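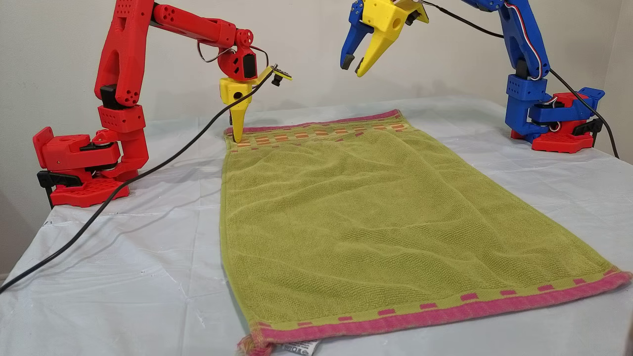
Sorting paper when you don't want to sort paper

OK quick one today, I have 31 tabs open and a dentist thing later. But I promised a paper post so this is the paper post.

Background for anyone new. I spent most of October dealing with the mail. Not the fun mail. The statements, the warranty cards, the school forms from a kid who is now old enough to rent a car. All of it in shopping bags in the hall closet. Five bags. I'd been moving them from apartment to apartment and at this point I think one of them has lived in Skulville, Carrasco and then here without once being opened.

What got me going was Sigrun Backlund's class at the Carrasco library. Two evenings, free, bad coffee. She had us bring one bag each and no folders. No folders was the rule, she was strict about it! People kept trying to sneak in an accordion file.

Her idea is you don't file anything on the first pass. You only make two piles. Keep for now, and go. That's the whole first evening. I kept wanting a third pile for "read this later" and she came by and just moved it into go. I was annoyed. Moved one thing back (a letter from my aunt, fair).

Anyway I did the other four bags at home the same way. Took way longer then I thought, mostly because I stop and read things. Old phone bills are weirdly interesting. Who was I calling in Zindberg every night for a month?? No idea.

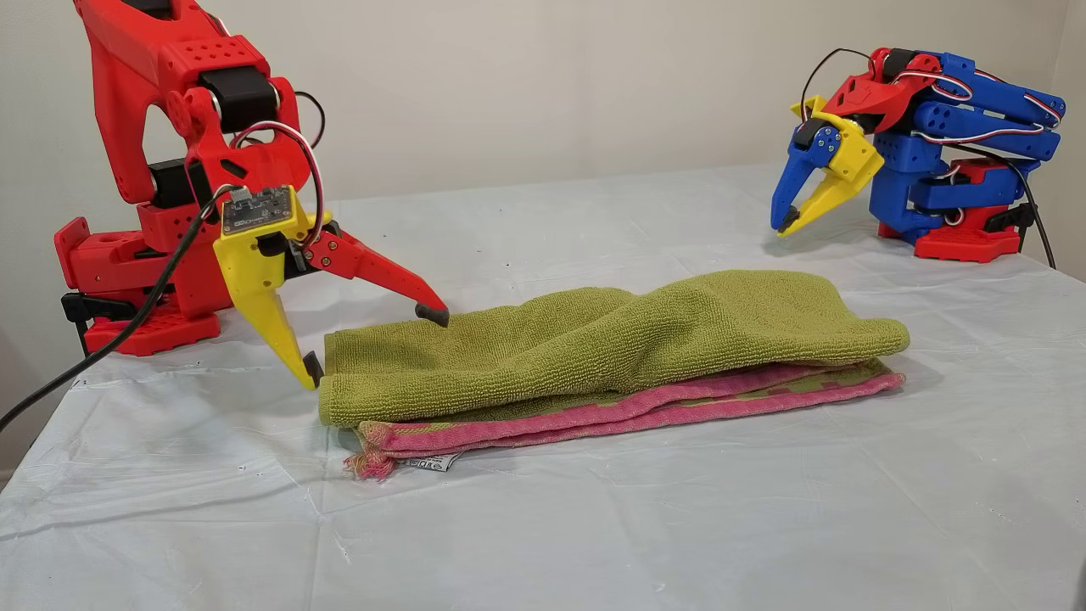

What I kept

Counted at the end because I wanted to know. 577 sheets in the keep pile. Which sounds terrible but you should have seen the go pile. Three trips to the shredder place.

The keep stuff, more or less:

Taxes. Anything with the car title. Medical for the kids. The lease. The Runari manual, the Runari receipt, the other Runari receipt (it's a dehumidifier, long story, still fighting with them over the warranty). Letters from actual people. A drawing of a horse.

Bank statements I mostly let go, I can get them online. My sister disagrees and has told me so. Check with whoever does your taxes before you go wild, I'm a person with a blog.

And then second pass, folders, finally. Plain manila. I label with a marker and I use dumb labels on purpose. CAR. TEETH. FIGHTING WITH RUNARI. If I write something like "Household Correspondence" I will never look in there again, I know myself. One drawer. If the drawer won't shut something has to leave.

The part I'm still bad at is the new mail. It comes every day! I put a basket by the door and the basket got full and I put a second basket. So. Sigrun says open it standing up over the recycling, coat still on. I've managed that maybe half the time. The other half it goes on top of the microwave.

Somebody asked in the comments last time about scanning everything. I tried, got through one folder, and then I had a messy drawer and a messy desktop too. If it works for you great, tell me what you use.
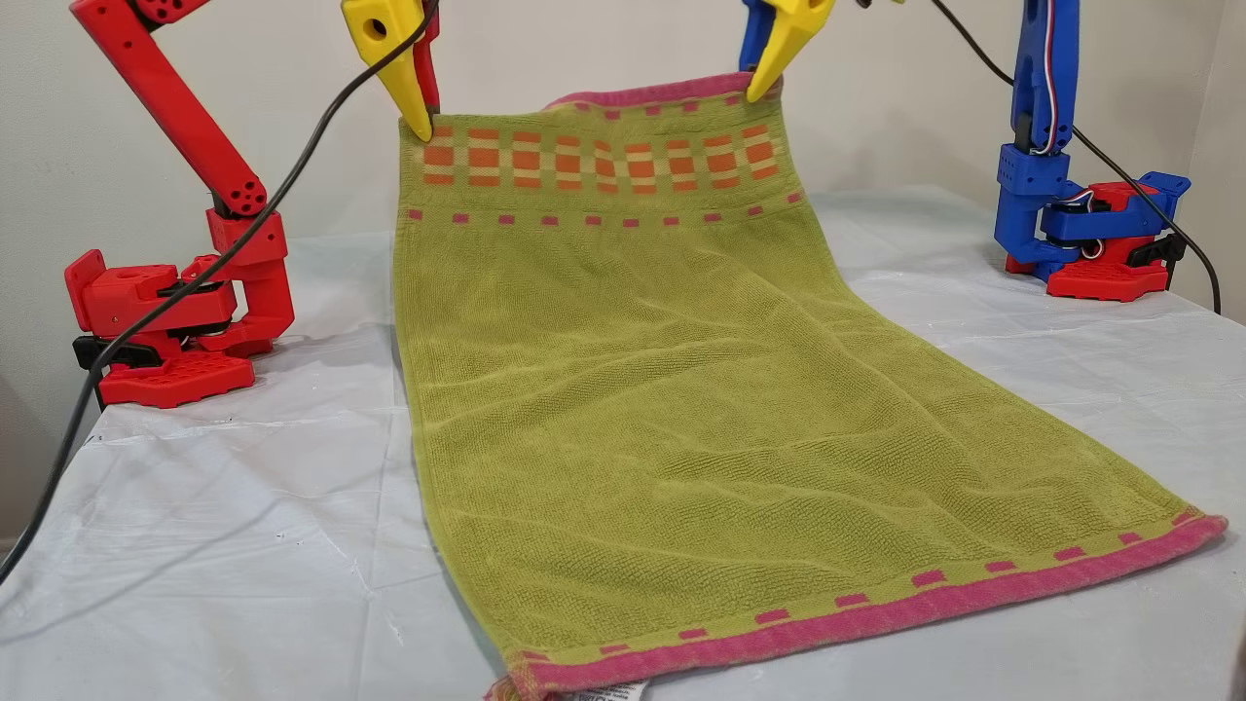 Carrasco, 31 Oct 2023

Adding this before I run out the door. Found another bag. Behind the vacuum. It's small but it's a bag, mostly catalogs from the look of it, plus what I'm pretty sure is the missing dehumidifer paperwork, so now I have to call them again. Doing two piles tonight between trick or treaters. Will report back on the warranty thing, and whoever wanted the name of the shredder place, email me, I have the card somewhere.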